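Flurholm Loyalty Points: Your Questions Answered

How do I start collecting?
Pop your mobile number in at the register, or scan the app if you've got it handy. You'll earn 5 points on every dollar, and they generally land in your account overnight (mine often take until lunchtime, so please don't panic!).
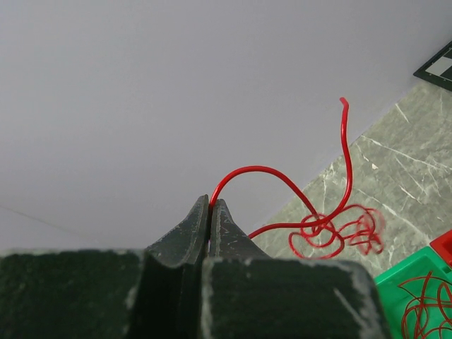 Gift cards don't earn points, sadly, and neither does postage. Everything else in the shop does, including the clearance shelves, and I do love a good rummage there.

Do my points expire?
They do, I'm afraid. You've got 13 months from your last purchase, and even a tiny one resets the clock for the whole balance.

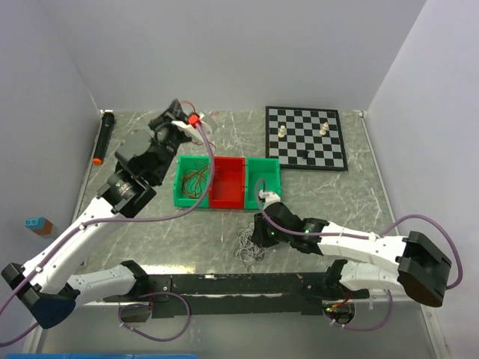

Denard
Savings Editor, Pranavlow
Updated 10 Aug 2021

Can I use points and a coupon together?
Yes, and it's my favourite bit! Hand over the coupon first, then redeem your points against whatever's left.

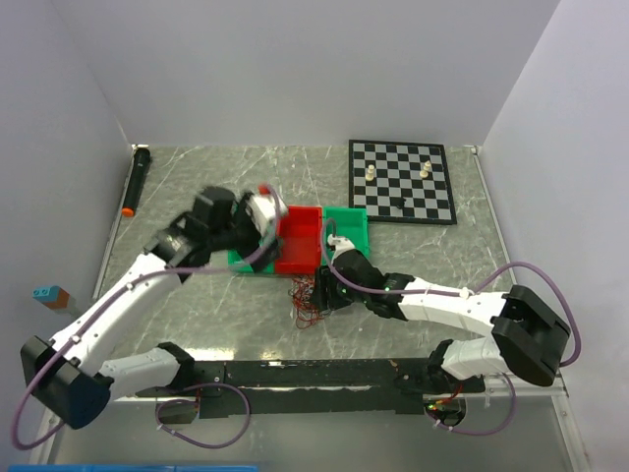 Only one paper coupon per shop, though, and it can't be a photocopy.

I forgot to scan. Is it too late?
Not at all. Hang on to your receipt and you can claim the missing points online for 60 days, using the long number printed under the total.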